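Build 101 of Garba crashed at the river crossing at 4 in the morning. Ngozi Iyamu read the log twice. The fault was in the supply convoy script. Truck five had reached the bridge at Clindau, found the route closed, and requested a new path. The pathfinder returned the same bridge. The truck asked again until the memory ran out.

She opened the level editor and checked the bridge. Its state was set to destroyed. The navigation layer beneath it was still marked passable. Someone at Bevlow had changed the model in July and left the layer alone.
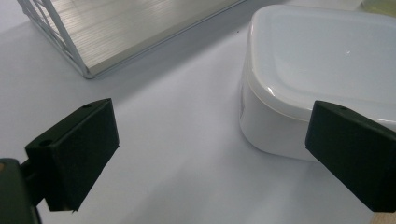
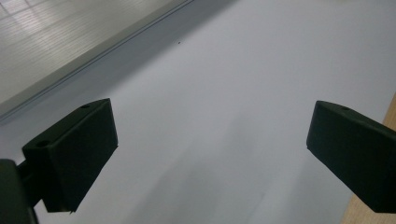
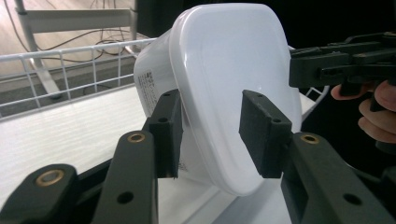
She cleared the flag, rebuilt the layer and ran the mission from the second checkpoint. The convoy stopped short of the river. Truck five turned first. The others followed it north along the bank toward Rukance, where the design document listed no crossing.

Ngozi searched the map file. There was a ford at Rukance, two tiles wide, with a depth value low enough for wheeled vehicles. It had no author tag and no entry in the change history. The trucks crossed it in single file and arrived at the depot with their cargo intact. The mission script, which expected them to be lost, waited for an event that was never sent.

She wrote the ticket under her own name. Severity: 2. Summary: convoy survives. In the field for expected behavior she typed "convoy is lost at Clindau," then removed it and left the field blank.

The build server asked whether to keep the ford. She selected yes and started build 102.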